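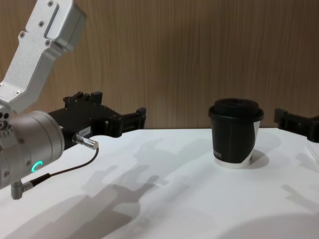
FOR IMMEDIATE RELEASE

Drelcombe, January 4, 2025

Drelcombe's night bus is back, and it's going further than before

Hello all. Lukian Vakulenko here, from Nisbet Coaches, and I've been itching to send this one out since the summer. The Drelcombe night bus is coming back! If you lived here when the old late service stopped, you'll remember the long walk up Sident Hill in the rain with your shoes in your hand (or maybe that was just me). We've had 708 replies to the survey we put out in August, and a good many of them said much the same thing, some of them quite loudly.

So this is what we're doing. The new route is the 54, and it starts from the market square, goes round by the hospital, up Sident Hill and out to Ididen, then back the same way. There are 13 stops in all. The last bus out of the square leaves at half past midnight, which gives anyone finishing a late shift at the hospital a proper chance of catching it. I did that job myself for two winters, portering, and I would have given a lot for a warm seat home.

Buses will run every 30 minutes from nine in the evening. A single is £2 wherever you get on and wherever you get off, and you can pay by card or with coins. Please don't hand the driver a twenty — we do carry change but it goes fast. Day tickets bought that morning on our other routes are good on the 54 as well, right up to the last bus, even though it's technically tomorrow by then. Passes for older and disabled passengers work all evening too.

A few people have asked about Ididen, as the old service turned round at the top of the hill and never got that far. Yes, we really are going all the way to the village! The stop is by the chapel, on the side with the wall. The road is narrow there, so we're using our shorter buses, which have one wheelchair space and room for a folded buggy by the door. If you need the ramp, just give the driver a wave.

We'll be running it as a trial to begin with and I'd love to tell you it's for keeps, but that depends on how many of you climb aboard. I'll be on the first few myself, near the front with a flask, so come and tell me what you think. Moans are fine. One lady has already let me know that the timetable print is too small, and she's right, so we're doing it again in bigger type.

Timetables are at the Nisbet office on the square and in the library, and drivers will have a stack of them too. For interviews, or if you'd like to ride along with a notebook, ask for Lukian Vakulenko at the Nisbet Coaches office, Drelcombe.

ENDS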